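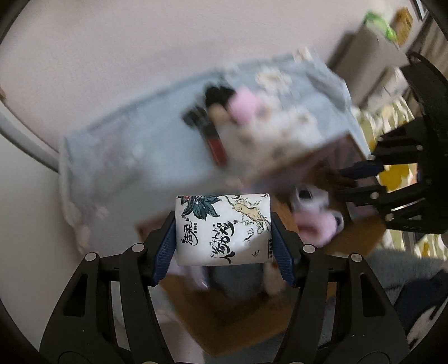 By the Dallari front desk
Updated January 15, 2025

Hay fever in Fullatham: your questions, answered as politely as we can manage

Why does everyone in Fullatham sneeze?
Birch in spring, grass in early summer, ragweed from August until the first hard frost. The town was laid out by people who liked trees and apparently had excellent sinuses. We sit in a valley, so pollen that drifts down from the Stuvesden side tends to stay for lunch.

I never had allergies before I moved here. Is that normal?
Very. Plenty of adults get hay fever for the first time after a move. It can take a season or two to show up, so a sneeze-free first year is no cause for bragging.

How do I know it's not a cold?
Colds usually pack up and leave within a week or so. Hay fever hangs around as long as the pollen does. Itchy eyes point to allergies. A fever, despite the name, points to something else, and whoever named the thing has a lot to answer for.

When should I start taking something?
If you use a nasal spray, a week or two before your bad season begins. Most people start the day they can no longer see out of their left eye. Ask the pharmacist which product suits you, especially if you take other medicine, are pregnant, or are buying for a child.

Will the pills make me sleepy?
The older kind often will. The newer ones mostly don't, though some people still nod off. Try your first dose on an evening when you have nowhere to drive.

Does local honey help?
It helps toast. Bees mostly collect pollen from flowers, and the stuff that gets up your nose comes from trees, grass and weeds. Don't give honey to babies under one year old, local or otherwise.

What is the Dallari pollen board?
The chalkboard by our door on Wunderlich Street. We write up the morning count during the season. The record is 2000, set on a day when we also ran out of chalk. Below 25, we draw a smiley face. There were 16 smiley faces last season - two of them were drawn by customers and have been allowed to stand.

Can I keep my windows open at night?
You can. You'll sleep better with them shut on high pollen days, and a shower before bed gets the pollen out of your hair before it reaches the pillow. Dry your sheets indoors too. A clothesline in June is a pollen trap with pegs.

What about the dog?
Wipe the dog down after walks. The dog will have opinions.

Do you give allergy shots?
No. Those need an allergist, and you'll need a referral from your regular doctor if your insurance asks for one. If you wheeze, feel tight in the chest or have trouble breathing, skip this page and get medical help right away.

Do you sell tissues?
Yes, second aisle, boxes and pocket packs. Please pay for them before opening.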